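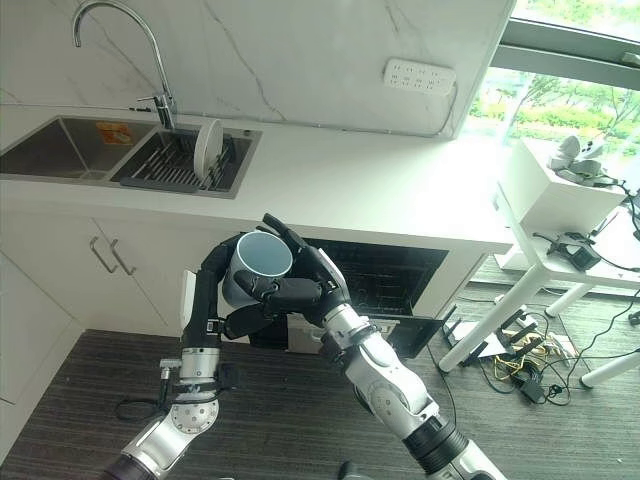

Media Literacy Office Reports on Coordinated Accounts in Gernirdale

The Virnska Center for Public Information has completed its review of social media activity during the spring debate over the Gernirdale water bond. The review began in February, after several local reporters noticed that letters posted to community pages under different names shared whole paragraphs, including the same misspelling of the reservoir's name.

Staff members examined 2084 posts published on four public discussion pages. Of these, 550 came from a group of 161 accounts that followed a common pattern. The accounts had been opened within a few weeks of one another, carried little personal history, and posted most often between 2:00 and 6:00 in the morning local time. Many had earlier been used to comment on elections in other states and then fell silent for months.

The posts did not take one side. Close to half urged a vote in favor of the bond and the remainder urged a vote against it. The language on both sides was unusually hostile, and a number of accounts appeared in the same threads to argue with each other. The Center's analysts consider this consistent with an effort to increase distrust among residents, though they caution that the posts alone do not establish who directed the activity or who paid for it.

"We can say with confidence that these accounts were run together," said Jonalyn Belmonte, who led the review. "We cannot say from public records where the people running them were located, and we have asked our partners not to repeat guesses on that point."

The Center shared its list of accounts with the platforms concerned in May. By the end of June, 291 of the posts had been removed. The remaining material is still visible, in some cases with a label and in others without one. A copy of the full set has been placed in the Jostora archive, where accredited researchers may request access.

Two findings may be of particular use to editors. First, posts that quoted a real news article drew far more replies than those that did not, even when the article had no bearing on the bond. Second, several small news sites reprinted comments from the accounts as examples of local opinion. Three of those sites have since published corrections — the Center thanks them for their prompt response.

The methods section of the report was reviewed by the Ertürk Institute, which recommended a stricter test for matching text between accounts. That test was adopted, and the figures given here reflect it. An earlier summary circulated to members in April used the older method and should be discarded.

Members may obtain the report from the Center's library desk. A briefing for newsroom staff will be held in July at 10:00 a.m. in the second-floor meeting room, with a recording available to those unable to attend. Questions about the underlying data should be sent to the research office in writing.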